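Prunwood Stones Visitor Site
Parking, Access and Solstice Readiness Inspection
Checklist with inspector's comments

Inspection date: Friday, March 15, 2024
Areas covered: main lot, overflow field, motorcycle bay, shuttle stop, footpath to the stone circle, viewing ring, staff lodge
Prior inspection: November
Weather: overcast, light wind, ground soft after overnight rain

Rating key
OK = meets the site standard
A = action needed before the summer opening
M = monitor at next inspection
N/A = not applicable or not inspected

SECTION 1. MAIN LOT AND APPROACH ROAD

1.1 Road surface free of potholes and loose stone: A
Edge breakup on the inside of the second bend. Temporary fill from November has washed out. Cut back to sound material and patch. Do not refill with loose gravel.

1.2 Entrance signs legible from a moving vehicle: OK

1.3 Height bar secure, warning chains in place: OK
One chain link worn. Usable.

1.4 Pay station working, tariff displayed: M
Card reader accepted the test payment on the second attempt. Printed tariff is last season's. The solstice rate has not been posted, and the rate for motorcycles is missing from the panel altogether. Complaints at the last solstice came mostly from riders who did not learn there was a charge until they were at the barrier.

1.5 Barrier stops and reverses on contact: OK
Tested with foam block, both directions.

1.6 Accessible spaces marked, level and clear: A
Paint faded on the row nearest the path. Symbols cannot be made out when the surface is wet. Repaint.

1.7 Lighting columns upright, covers intact: OK
Daytime inspection. Lamps not tested under load.

SECTION 2. OVERFLOW FIELD

2.1 Ground able to bear vehicles: M
Capacity on the traffic plan is 600 cars. That number assumes dry ground. Lower third was too soft to walk without sinking at the heel. Re-inspect before the plan is signed.

2.2 Track matting stored dry and undamaged: A
Supplied by Fagerlund. Connectors on the top of the stack cracked. Mats left outside the store with no cover. Move in and sort.

2.3 Row markers and lane tape available: OK

2.4 Fire lane kept open at full width: A
Hay trailer parked across the east end. Owner to be contacted.

2.5 Exit gate opens fully and can be pinned back: OK
Hinge greased during the visit.

2.6 Tow vehicle access from hard surface: OK

SECTION 3. MOTORCYCLE BAY

3.1 Surface firm enough for side stands: A
The bay is on grass with pads at one end only. Pads must cover every marked space. A loaded motorcycle on a side stand will go through this turf in wet weather.

3.2 Bay separated from moving cars: OK
Post and rope, two openings.

3.3 Ground anchors fixed: M
All anchors held a hand pull. One rotates in its socket.

3.4 Gear storage: N/A
Visitors arriving in robes and other ceremonial dress have asked for a place to leave helmets. No such provision exists. Outside the scope of this inspection; passed to site management.

SECTION 4. FOOTPATH AND SHUTTLE STOP

4.1 Path surface even, no trip edges: A
Raised flagstone at the drainage channel. Mark with paint now, relay before opening.

4.2 Handrail on sloped section: OK

4.3 Temporary lighting for overnight access: M
Tower units are on order from Brandard. Delivery not confirmed. Position plan seen and acceptable, except that the unit closest to the circle will shine into the faces of people walking back. Turn it toward the field.

4.4 Shuttle stop clear of queue barriers: OK

4.5 Emergency vehicle route marked and separate from foot traffic: A
Route shares the footpath for 80 yards. A steward post is needed at each end of the shared length. Stewards to hold pedestrians when a vehicle is called.

SECTION 5. VIEWING RING

5.1 Rope and stakes sound: OK

5.2 Stakes clear of protected ground: OK
Checked against the archaeology map. Existing sockets reused.

5.3 Notices on open flame, climbing and drums: M
Wording agreed. Boards not yet printed.

5.4 Stones free of marks or damage at reach height: OK
Visual check only, from outside the ring. Lichen undisturbed.

5.5 Waste points: A
Bins are too far from the exit side. Add a point by the kissing gate.

SECTION 6. STAFF LODGE (OVERNIGHT DUTY ROOM)

6.1 Smoke alarm sounds on test: OK

6.2 Exit route from bed to door clear: OK

6.3 Corded phone provided in sleeping area: OK
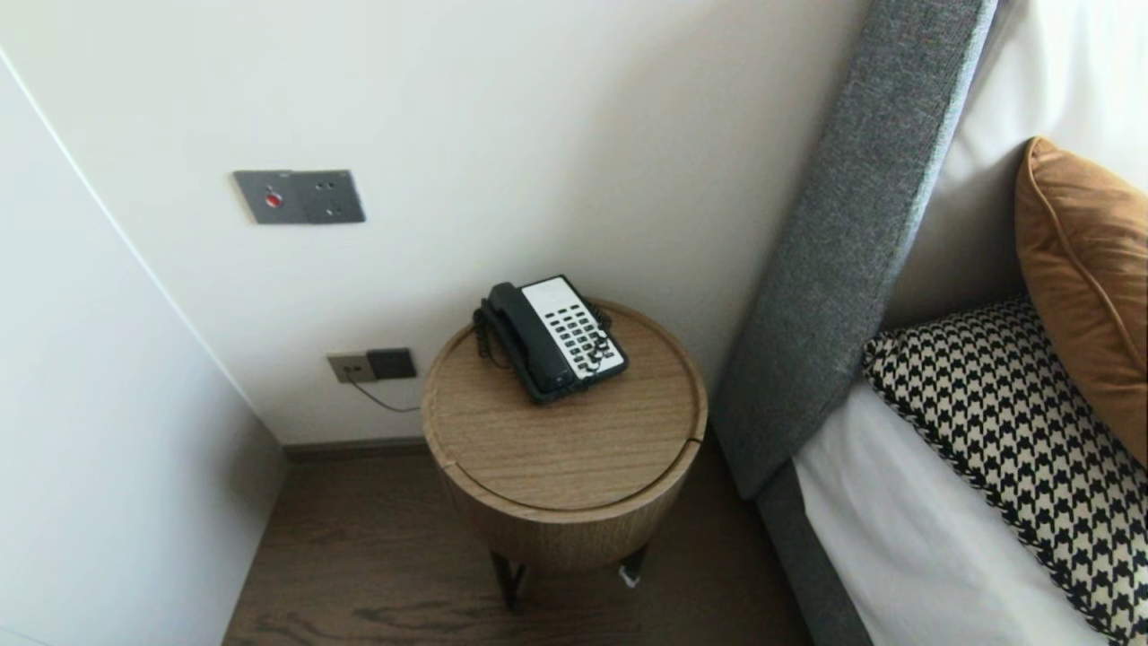 Item 6.3. Desk phone on bedside table.

Cell coverage at the lodge is poor, and the duty officer must be reachable at night. Keep the contact card with the phone. The current card lists the old gatehouse extension and should be replaced.

6.4 Heater guard fitted: OK

6.5 First aid kit sealed and in date: A
Eyewash expired. Replace.

6.6 Radio charging rack working: M
Genow handsets. One slot shows no charge light. Label it out of service until repaired.

SUMMARY OF ACTIONS

Before the traffic plan is signed: 2.1, 2.4, 4.5
Before the summer opening: 1.1, 1.6, 2.2, 3.1, 4.1, 5.5
At once: 6.5, contact card under 6.3, paint mark under 4.1

Items rated M carry over to the next sheet without a new reference number. An item rated M at consecutive inspections becomes A. Item 1.4 was rated M in November and is therefore to be treated as A from this date, although it is entered above as found.

The overflow field should be inspected again after two dry days. If the lower third is still soft, reduce the stated capacity and update the advance notice to visitors.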